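Clirivero Assembly Board, reviewed Mar 11, 2026

I paid 67 dollars for a flat white board and a bag of blue plastic parts, a sum I've been describing at home as "under 80." The idea is simple enough. Pegs and blocks go on the raised white plates, the outlines show where things belong, and you discover how patient you are.
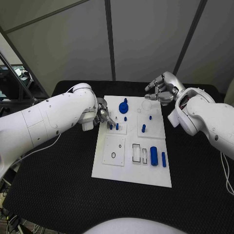
The gear is the star. It has a post on top, so you can get hold of it without swearing, and I wish the little pegs had been given the same courtesy. They're small, and mine have spent a fair part of their lives under the fridge.

Printed outlines are a mixed blessing. They're thin, and under my kitchen light I kept setting things down a hair off and feeling proud of it. 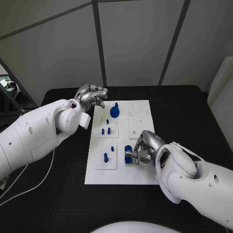 Ogola makes a cheaper board, which I returned in September after it warped. The Clirivero has stayed flat — more than I can say for my mood at peg number four. Four stars, and a fifth if they sell spare pegs.

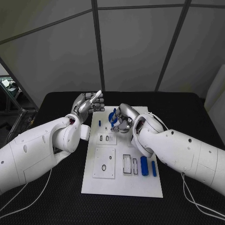

Muthoni Mfaume: Put a dark towel under the board. Dropped pegs stay where they land, and you can leave the fridge alone.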